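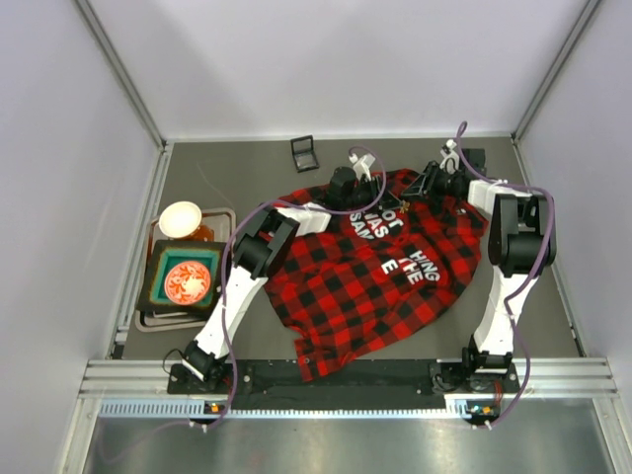
Figure 2. Buffalo plaid in red and black with white capital lettering printed on the cloth. Folds interrupt the letters.

3. Materials and coding

3.1 Source of the records

The records come from the second-hand clothing trade in two towns, Karam and Skellum. Sellers in both towns list garments on Skorkitz, a local resale board that keeps the text of a listing after the item is sold or withdrawn. We took every listing posted under the headings for shirts, nightwear, jackets and trousers over one full year, beginning in January. Listings for shoes, bags and household linen were left out at this stage and are not counted in any of the totals below.

The draw returned 3244 listings. Of these, 531 were removed before coding. Most of the removals were repeats, where a seller had let a listing lapse and posted the same words again at a lower price. A smaller group offered mixed bundles ("bag of winter things, size 12 to 14") in which no single garment could be matched to the wording. The remaining 2713 listings form the working set.

Skorkitz does not ask sellers to fill in a pattern field. There is a title, a free text box, a size menu and a price. Any mention of pattern is therefore the seller's own choice of words, and it is this choice that the study is concerned with. A menu would have given cleaner data but would also have told sellers what the categories were.

3.2 The naming problem for checked cloth

Plain colours gave little trouble. Stripes and florals gave a moderate amount. Checked cloth was by far the hardest group to code, and the rest of this section deals with it in some detail.

The trade terms for checked cloth are fairly well settled. Gingham has even checks, usually one colour with white. Tattersall has thin lines crossing on a pale ground. Tartan has a repeat of bands in several widths, and windowpane has a wide open grid. Buffalo plaid has large blocks in two colours, most often red and black (Figure 2). Sellers in our set used all of these words, but not in the trade sense. "Tartan" was used for nearly any checked garment in a dark colour. "Gingham" was kept for pale or summery items whatever the width of the check. The term "buffalo" was uncommon and was sometimes attached to cloth that a mill would call something else. Several sellers avoided the pattern words altogether and named a use or a person: "lumberjack", "picnic", "farmer shirt", "Dad's camping top".

Foulkes and Lloyd (in press) treat such use terms as loose versions of the pattern name and fold them together. We have not followed them. A seller who writes "lumberjack" has said something about the garment's weight and likely wearer as well as its cloth, and a buyer who searches for "plaid" will not find it. For the present purpose the two must be kept apart.

3.3 Printed words on patterned cloth

A further difficulty arises with garments that carry both a pattern and printed words. These items have two features competing for a short title. The title box on Skorkitz is narrow on a phone, and sellers seem to write to the width they can see. In most cases only one of the two features is named there, with the other moved to the free text or dropped.

Where the words were a slogan or a team name, the wording usually won the title and the pattern was left out. Where the words were a maker's name, the result was less even. Some sellers gave the maker and the garment type and stopped. Others gave the pattern first and the maker in the free text, which is the reverse of what the resale guides advise. Repeated lettering, where a word is scattered over the cloth as part of the print, was often described in general terms ("writing all over") with no attempt to say what the writing was.

We coded printed words as a separate feature from pattern. A garment can be positive for both, and the two codes were entered independently. Coders were told to work from the seller's words only and not to infer a pattern from a photograph. The reason is practical. Photographs in listings vary a great deal in light and distance, and printed words on folded cloth are often hard to read even in a good one. In a trial round, coders who were allowed to use photographs spent most of their time on a small number of creased garments and still did not agree about them.

3.4 Coding procedure

Coding was done in Tider, a plain record viewer built in our department for an earlier study of auction catalogues. It shows one listing at a time with the price hidden. Hiding the price was a late change. In the trial round, coders tended to assign the more formal pattern name to the dearer item, and the tendency went away once the figure was out of view.

Each listing was given 7 codes: garment type, pattern name, source of the pattern name (trade term, use term or none), printed words, colour terms, stated condition and stated wearer. Pattern name was entered exactly as the seller spelled it. Spellings were not corrected, so "plad", "plaid" and "plaide" are separate entries in the raw file and are joined only in the analysis file. The joining rules are listed in Appendix B.

Shoaib Gilani and Gwion James coded the full working set separately. Disagreements went to Magdalini Zervas, who had not taken part in the first pass and did not see which coder had entered which value. Most disagreements concerned the line between a trade term and a use term. "Check" was the worst case. It is a trade term in the strict sense, but many sellers appear to use it as an everyday word with no particular cloth in mind. It was finally placed with the trade terms and flagged, so that the main results can be run with and without it.

3.5 Limits of the material

Three limits should be kept in mind when reading Section 4.

First, a listing is not a garment. The same shirt may pass through the board more than once under different sellers, and the two sets of words will appear in our file as separate records. We removed repeats by the same seller but had no means of tracing resale between sellers. The effect on the totals is likely to be small, though it may be larger for children's nightwear, which changes hands quickly.

Second, the heading a seller picks is not always a good guide to the item. Flannel shirts appear under nightwear and under jackets, and a few pyjama bottoms were listed as trousers. We kept the seller's heading in the file and entered garment type as its own code. Tables in Section 4 use our code -- the seller's heading is used only in the comparison of the two towns.

Third, the towns differ in ways that bear on the wording. Skellum has a long-standing school uniform trade in which tartan has a fixed local meaning, and parents who sell there know the pattern by the name of the school. Karam has nothing of the kind. An early draft pooled the two towns and reported a single rate for the loose use of "tartan". On review this was found to hide a clear difference, and the rates are now given by town throughout.

Seller age and sex were not recorded by the board and could not be recovered. Statements about who sells what are therefore confined to cases where the seller volunteered it in the free text, and these are marked as such.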